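Notebook, two-arm transfer cell (simulation side)
January 6, 2019

Today I worked on the transfer task between the teal tray and the pink bin. Davoud asked me to write down how the cell is set up now, because the old page in the Arnevier folder describes the table before we moved the bases, and two people have already loaded the wrong one.

What was changed. The cell model is still the same file as in August, but the container positions are now read from a separate list, so they can be moved without opening the whole model. The bin has tall walls and the tray has only a low lip, and this makes the two ends of the task quite different for the left arm. In the tray it can approach at almost any angle. In the bin it must come from above with the wrist high, otherwise the lower link comes too near to the rim. I lost most of the morning to this. The planner (Mullero, the branch of Mitiku) gave a path that was correct for the fingers and wrong for the elbow. I raised the approach point by 23 mm and the warning went away. I don't like it as a solution, because it is a number I found by trying. Please do not copy it to the other cell.

The right arm has no job in this task. It is parked with the gripper open, on its own side of the table. I kept it in the model and did not delete it, so that the collision check sees the same cell as the real one will have. The park position is saved under "park_R2". The old "park_R" is too close to the middle and should be removed when Davoud agrees.

Views from today, tray and bin:

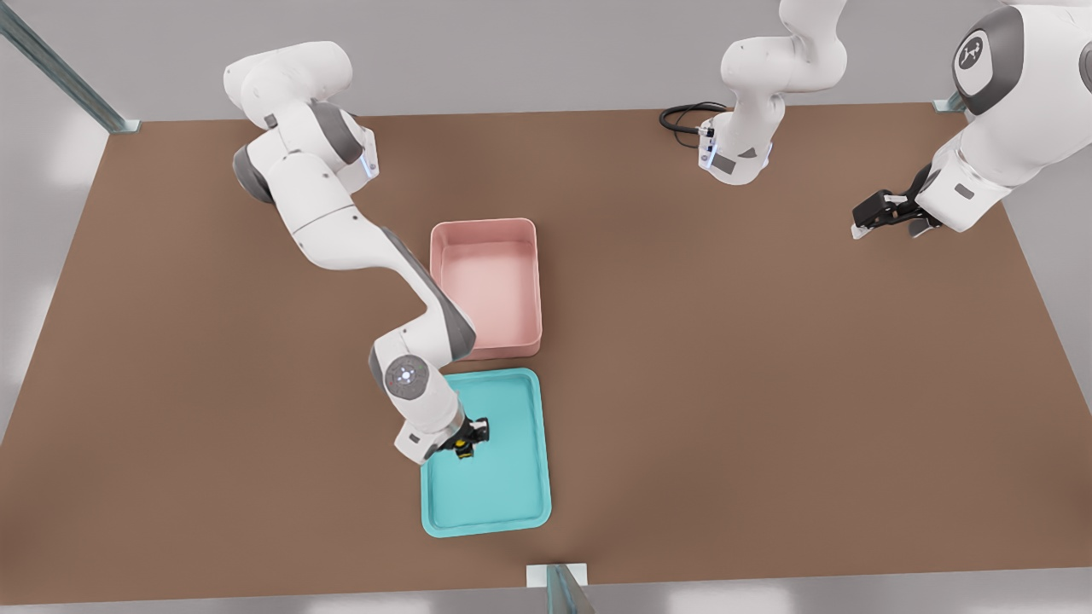
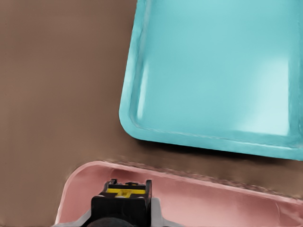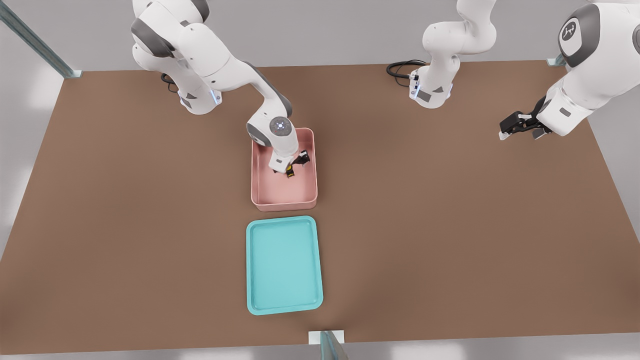
Cameras. We have the fixed one over the table and the one at the wrist. The fixed one I did not touch. For the wrist one I corrected the mounting offset, which was still the value for the Thygesen bracket. With this wrong value, the estimated position of a container was always shifted in the same direction, and the shift became bigger when the arm went lower. I first blamed the lens parameters and changed them two times, then I put them back. If somebody finds my comment "lens??" in the settings file, it can be deleted.

Gripper. The closing force in the model was 400, without a unit. I asked Mitiku and he thinks that it was a leftover from the first import, and that it was never meant as newtons. I have set it to the value from our own gripper sheet and written the unit beside it. With the old number the object was sometimes pushed a little into the finger, and then at release it jumped. I repeated the release 3 times with the new value and it did not jump. Three times is not much, I know, so this stays open.

One more thing on the fingers: the friction is defined in two places, once in the gripper file and once in the contact table. The contact table wins. I changed the gripper file for an hour and wondered why nothing happened.

Check before you start the cell:
- load the container list first, then the cell. In the other order the tray stays at the old place
- right arm on park_R2
- reset the Titer logger, or it writes into the file of the day before
- look at the joint limits of the left elbow. After a crash of the program they go back to the default, which is too wide

Still open. The log shows a short stop of the left arm between lifting and moving sideways, 2 seconds each time. It is too regular to be the planner. My guess is a waiting time that somebody put in for the real controller – maybe me, last summer. I will search for it before I ask around. Also the shadows make the rendering slow, and for the long runs I would like to switch them off, but Davoud wants to keep them for the camera tests. We can perhaps have two settings. Mitiku will look at how the start script could choose.

I have saved everything in the shared folder, under the transfer task, with the old August settings beside it. Tomorrow I continue with the stop.

Last updated: same evening, D. Ghasemi added the name of the park position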